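Mug

A mug is a drinking cup with a handle, usually taller and heavier than a teacup and used without a saucer. It is meant for hot drinks such as coffee, tea and cocoa, though people also use mugs for soup, for cake cooked in a microwave, and for holding pens on a desk.

Shape and size

Most mugs are close to a cylinder. The walls are straight or taper slightly toward the bottom, and the handle is fixed at two points on one side. A handle large enough for three or four fingers is the usual choice for a heavy mug, while smaller ones often have room for only one or two. Some mugs have a wide base that makes them harder to tip over. Travel mugs are taller, come with a lid, and may have no handle at all.

The rim is usually rounded. A thin rim is more pleasant to drink from but chips more easily, and cafes tend to buy mugs with a thick one.

Materials

Stoneware, earthenware and porcelain are the common ceramic materials. Stoneware is dense and holds up well to daily use. Earthenware is softer and absorbs water wherever the glaze is missing. Porcelain is fired at a higher temperature than earthenware and can be made with thinner walls. Mugs are also made of glass, plastic, stainless steel and steel coated with enamel – the last kind is popular for camping, though the rim gets hot.

Color and glaze

Plain white remains the standard color in offices and restaurants. Pastel shades, among them mint green, pale blue and cream, are sold mainly for home use. Light glazes show coffee stains on the inside sooner than dark ones. Many potteries get around this by glazing the inside in a second color.
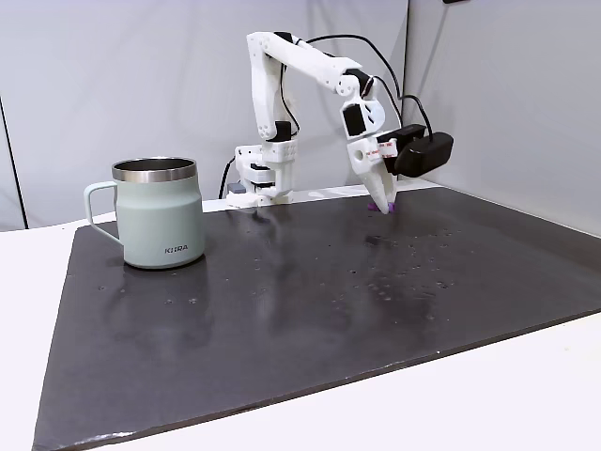
RIRVILLE, March

The pottery works at Rirville made household mugs for 61 years. Its best-known pattern, Isora, was a plain mug in a single pastel glaze, listed in the works catalog as number 556. Isora mugs were fired in batches of 1000 and sold in boxes of six. A later pattern, Jinia, had a narrower foot and a larger handle. It was dropped after two seasons, and pieces are now harder to find than Isora.

Care

Most glazed mugs can go in a dishwasher. Mugs with metallic trim are washed by hand and kept out of the microwave. Tea and coffee stains come off with baking soda and a damp cloth. A mug with a crack through the wall should not be used for hot drinks – the crack can spread when the cup is filled.

Storage

Mugs are kept on shelves, on hooks under a cabinet, or on a mug tree. Stacking is possible only with shapes made for it.

See also: Teacup, Tumbler, Stein, Saucer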